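Packing table at the Vurness store room, January 2022. Nadiia Boiko and I were sorting out where the tape should live. Pictures are in no special order.

The table has the black rack on it. The top is scuffed and has one long scratch, but it's flat and we're keeping it.

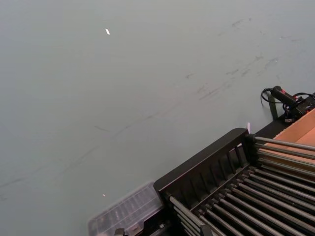 ## Tape

We use black tape for bundling cords and white tape for labels and light boxes. The black roll is thicker, and the white one has a much wider hole.
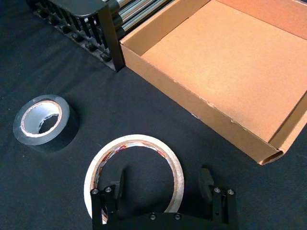 Refills are on shelf 4, next to the Skutby cartons. Please write it on the sheet when you open the last pack.

## Rack

Tape used to end up in drawers all over the room. Svitlana Antoniuk suggested a rack on the table, and we have about six rolls out at a time in a busy week.

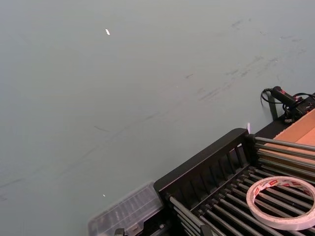

*Double-sided tape on the rods, near the right edge.*

The rack stays out when we close up.
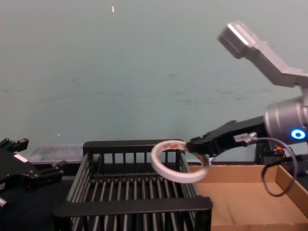
*White roll above the black dish rack.*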